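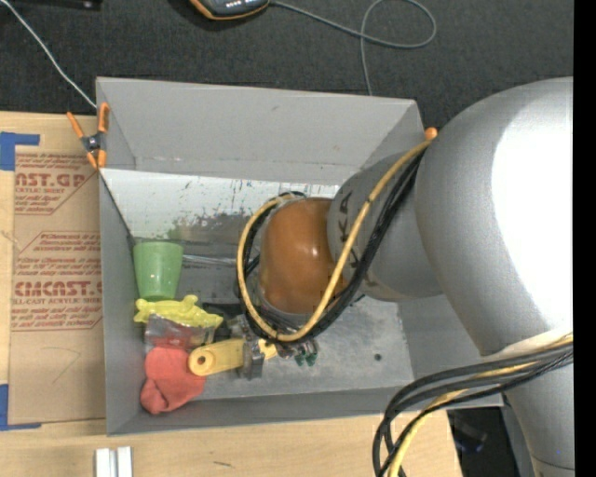

Scuffed bins and what to do about them

I spent most of January going through the gray storage bins in my workroom. They have been in use for years, mainly for mixed small items that have no better home, and the insides show it. Before replacing any of them I wanted to know which marks were dirt, which were material transferred from the contents, and which were damage to the bin. The three need different treatment, and only the first two come off.

Sorting the marks

Dirt sits on the surface and moves under a damp cloth. It collects in the corners and along the line where the walls meet the floor.

Transfer marks are left when something softer than the wall is dragged across it. They look like scratches but stand slightly proud of the surface. A fingernail run across the mark will catch on the high side. Vertical marks on a wall are usually from items pulled straight up and out. Marks on the floor tend to be shorter and run in every direction.

Real scratches are below the surface. The fingernail drops into them. Cleaning makes them lighter in color at first, then they fill with dust again over a few weeks.

A greenish tint in a worn patch is a separate matter. In my case it came from old brass fittings, which I had put away damp. It wiped off with white vinegar on a rag, followed by plain water. Check that the bin can take vinegar first. Bare zinc and aluminum don't like it, and a painted bin with chips in the paint has bare metal at every chip.

Cleaning

1. Empty the bin completely. Pushing the contents to one side and wiping the other side does not work. I have done it many times and the grit just moves across.

2. Vacuum with the brush head. Do the corners twice.

3. Wipe with warm water and dish soap. Leave it for 3 minutes before rubbing.

4. For transfer marks, use a white eraser sponge with light pressure. It is a mild abrasive and will dull a glossy finish, so I keep it off the outside walls.

5. Rinse, dry with a towel, and stand the bin on its side overnight.

If the floor has a hole in it, put a tray underneath before step 3. I forgot this once and had to dry the table as well.

Liners

I tested two liners. The Vuma mat is a ribbed rubber sheet that trims easily with scissors. It stays flat and small parts don't slide on it, but the ribs hold dust and it has to come out to be cleaned. The Heria felt is thinner and quieter. It absorbs any oil on the contents, and after that it can't be brought back. I use the Vuma mat for tools and the felt for dry, clean items only.

Neither one protects the walls. For those I cut a panel from thin plastic sheet and stood it against the side that gets the most contact. It scratches quickly - that is its job - and takes a minute to replace.

Loading

Contents drift toward the side opposite the hand that reaches in. I am right-handed, and everything in my bins ends up on the left. A divider set at 65 percent of the width keeps the larger items in place and leaves a clear section for whatever is in use that day. Heavy pieces go against the back wall, flat side down.

Results

I went through 19 bins. Most came back to a decent condition with soap alone. I replaced 3, all with cracked rims. The remaining scratches are cosmetic and I have left them. The next job is the shelf under the window, where the labels have faded and two of the brackets need longer screws.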